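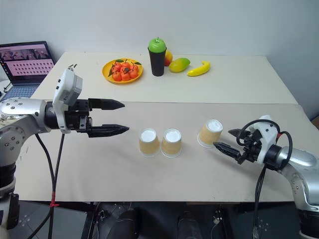

## Keeping fruit (and a few other things) going a bit longer

I've been meaning to write this one up since May, when I threw away an entire bag of tomatoes that had gone soft at the bottom while the top ones still looked lovely. I was furious with myself! So these are the fruit and kitchen habits I've picked up since, some from my mum, some from trial and error, and a couple from Ravinder McKinnon, who used to run the greengrocer's in Gramilham and has strong opinions on pears.

### Tomatoes

Keep them out of the fridge until they're properly ripe. If they're still a bit pale and hard, they want a few days on the side, somewhere out of direct sun. Once they're ripe and you know you won't eat them by tomorrow, in they go, and then take them out an hour before you want them or they taste of nothing much.

I leave the green bits on the little ones. Big ones that have lost their stalks I sit upside down, stalk scar to the plate. It does seem to help, though I've never done a fair test. And use a wide plate or a shallow dish (a deep bowl is how I lost that bag's worth, more or less, because you never look at the ones underneath).

If a few do go wrinkly, roast them. A tray of sad tomatoes, a glug of oil, salt, a squashed garlic clove, low oven until they've collapsed. I freeze mine in 300 ml tubs and they do for pasta sauce all winter.

### Apples

Apples give off a gas that hurries other fruit along. Handy if you've got a rock-hard avocado, less handy if your bananas are already spotty. I keep eating apples in the bottom drawer of the fridge in a bag with a few holes poked in it, and bring out a couple at a time for whoever's passing.

Check them every so often and take out any with a bruise. A bruised one isn't rubbish, by the way. Cut the brown out and stew it with a spoonful of water and some cinnamon, then have it on porridge.

For lunchboxes, slice the apple, hold it back together in its original shape and put an elastic band round the middle. My youngest thinks this is very funny and it stays much paler than loose slices do.

### Hot drinks for a crowd 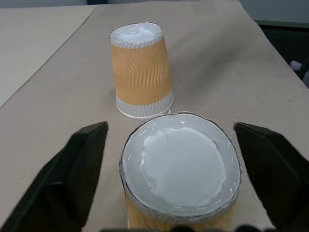 We do teas at the allotment open morning every year and I used to get in a terrible muddle with it. What sorted me out was making a strong pot of tea first and topping up each drink with hot water, so people can have it as weak as they like. Use your biggest teapot and fish the bags out once it's brewed, or the last few people get something you could creosote a fence with.

Put the milk at the far end of the table from the tea. It sounds daft, but the queue moves along and you don't get a knot of people all reaching over each other for the same jug. Sugar and spoons go next to the milk, and a big bowl for used teabags and lolly sticks beyond that.

Coffee I make in the old Bergeron flask, which is dented and ugly and still pours hot at lunchtime if I fill it at breakfast. Rinse it with boiling water before you fill it. That's the whole trick, and I went years without bothering.

### Getting marks off a pale worktop

Tomato, tea and turmeric are the three that get me. For a fresh splash it's just washing-up liquid and warm water, straight away. For one that's been sitting overnight, I make a paste with bicarb and a drop of water, leave it for ten minutes, then wipe it off with a soft damp cloth, no scrubbing. Do try it on a corner first, especially on anything shiny, and keep bicarb and vinegar well away from real stone until you've checked what it can take.

If I'm doing something messy (beetroot, jam, potting up seedlings indoors when I shouldn't be) I put a big piece of paper down before I start. Lining paper off the roll is cheap, and the whole lot can be folded up with the mess inside it.

### Odds and ends

- Pears ripen from the inside out. Press gently near the stalk, and if it gives, eat it today. That's Ravinder's, and he's right.
- Lemons last for weeks in a sealed tub in the fridge. Mine used to go like golf balls in the fruit bowl.
- Wash berries just before you eat them, never before you put them away.
- Grapes freeze beautifully. Pull them off the stalks first.
- A wipe round the fruit bowl with a splash of vinegar in the water, once a week, keeps the fruit flies down.

I'll do onions and potatoes next, once I've cleared out the cupboard under the stairs and found out what's been growing in there.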